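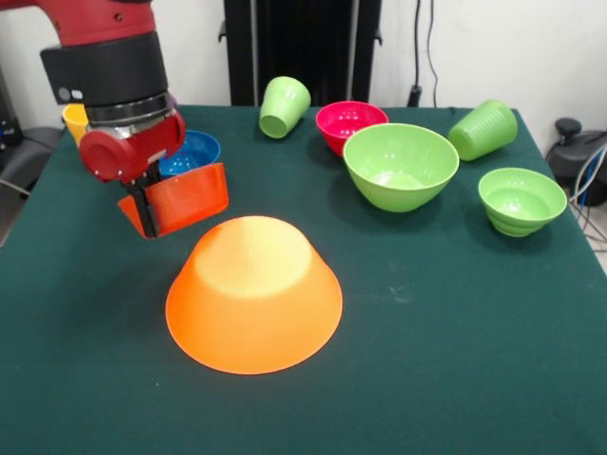 Gavomano's written remark on the draft was brief: a robot that can stack bowls has learned very little unless it can also set right the ones that fell over. The research group at Ekidum took the point seriously enough to build a study on it.

The result, released on Feb 20, 2023, concerns how a single arm learns from people who guide it through a task. Most such training starts from a tidy table. The Ekidum group let the starting layouts become untidy – cups on their sides, bowls upside down – and asked operators to work from whatever they found.

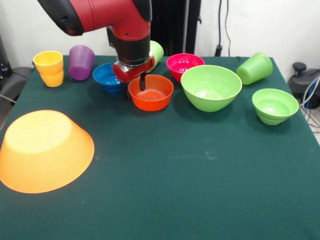

Operators at the Murside laboratory recorded 48 sessions, each beginning from a different layout. The learned program, named Bondarchuk, was then tested on 30 layouts it had not met before. A second version, trained only on tidy tables, was given the same tests for comparison. 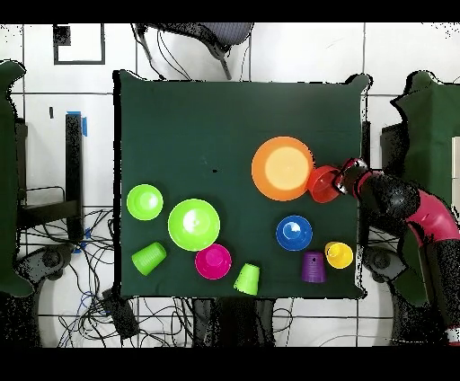
The gripper holds a red cup beside the large orange bowl.

Bondarchuk failed on 6 of the test layouts. The tidy-table version failed on more than half, and its errors were of a different kind. It tended to repeat a grasp that had already missed, while Bondarchuk more often backed away and tried from another side.
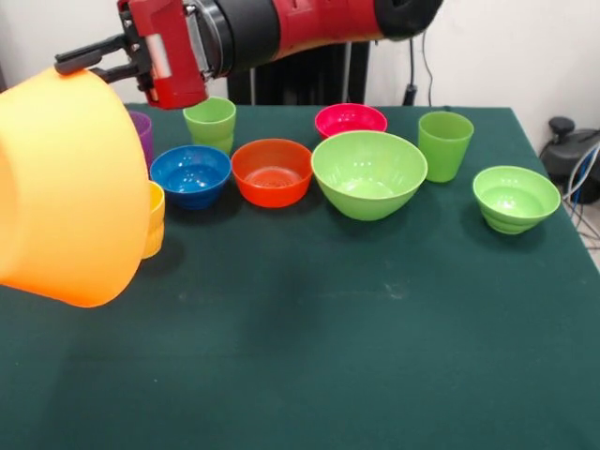

The group is careful about what this shows. Only 2 operators supplied the training sessions, and their habits may have shaped the program as much as the layouts did. A larger study, with more operators and objects of other shapes, is planned for October.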